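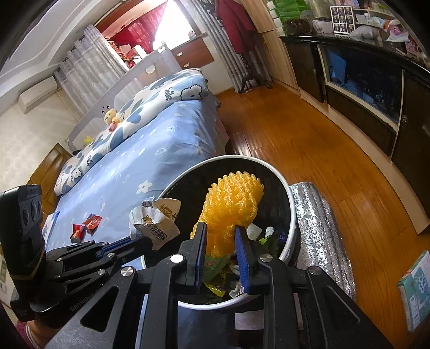
A yellow foam fruit net over the trash can.

The Little Reed Organ That Came Back

Elsie Greenwood had no plans to own a harmonium. She went into the Khan music shop in Brirnatport for a set of mandolin strings, heard a customer leaning on one long, buzzing chord in the back room, and stood there until he finished. "It felt like the floor was humming," she says. "I forgot the strings completely!"

She went home with a Wikura, a portable hand-pumped model with three sets of reeds and a folding bellows on the back. That was in April. By summer she was playing it every morning before work, and by fall she had talked half her street in Grirkstead into trying it.

It's easy to see why they said yes. You pump with one hand and play with the other, and if you know even a few piano chords you can be making a big, warm sound in minutes. The Wikura also has drone stops, little knobs that hold a note going underneath whatever you play. Pull one out, pick a slow tune, and the whole thing blooms.

Greenwood's first weeks were not all pretty. She pumped far too hard (almost everyone does), and the low reeds would choke before they spoke. The cure was to watch the bellows and keep them from ever quite closing. She practiced just that, one note at a time, with a book propped open next to her.

Then came the songs. She keeps them in a spiral notebook, 102 at last count, mostly hymns and waltzes plus a handful of pop tunes her nephew wrote out for her. Old ballads suit it best, she thinks, and I'm with her on that. A voice sits right inside the sound of the reeds, and you can hold a chord for as long as a line needs it.

The group she started now meets at the Grirkstead library, and 19 players came to the last session. Some bring harmoniums, some bring concertinas, and one man brings a melodica and plays it wonderfully. They open with a single shared drone, everybody on the same note, and wait for the tuning to settle before anyone touches a melody.

I borrowed an instrument and joined in on the second waltz. My left arm was sore by the last verse, and I've been pricing used ones ever since.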